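The Tarnby Allotment

The rule at Tarnby was that the bin went first. Everything that belonged to the upper shelf went into the teal bin, upright where it could be managed, with the low side of the rim facing right. The flat packages went in after the tall ones. This was in the stores manual, section 7, and the clerk had read section 7 often enough to know where the page was creased.

The winter delivery from Trellow had been entered as one lot. The lot was red. The supplier used the same red for every product it made, and the difference between one packet and the next was in the small print and the weight. The clerk sorted by weight. She held a packet in each hand, waited, and wrote down a number. Then she opened the ledger to February and drew a line under the previous entry.

The station had food for 100 days. The road would be closed for longer than that. She had done the division twice, and both times the result was the same, so she had stopped doing it and gone back to the table.
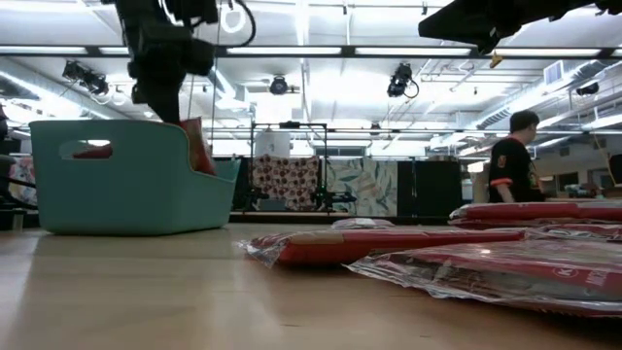

The procedure allowed 30 minutes per bin. A full bin was to be lifted by the oval handle, carried to the shelf and set down with the label side out. There was no label on this one. She had reported it in the autumn, on the correct form, and had received a second form asking for the number on the label.

She considered the order of packing. If the heavier packages went to the bottom, they would be eaten last, at a time when people would be glad of them. If they went on top, they would be gone before the thaw and the mood in the mess room would be good for a while. The manual did not mention mood. It mentioned crushing, and gave a maximum load of 20 kilograms.

The film on some of the packages was noisy. It creaked when she pressed the air toward the seam, and it creaked again when she let go. She pressed one flat, waited, and watched it rise back to its former thickness. She noted this under Remarks.

At four in the afternoon the radio came on. Prornivska, the station across the pass, gave its temperature, its wind and its fuel level, in that order. Then there was a pause that was not part of the report.

"Stores?" said the voice from Prornivska.

"In progress," the clerk said.

"Ours are finished."

She asked whether that meant packed or eaten. The signal dropped – it usually did at that hour – and she wrote down the time. She left the next column blank, looked at it, and turned back several pages to see how much Prornivska had declared in the autumn. It was less than she remembered.

She took a second sheet and headed it with the name of the other station. Under that she ruled two columns, one for each side of the pass, and began the division again with a different number at the bottom.

Then she picked up the next red packet and weighed it in her hand.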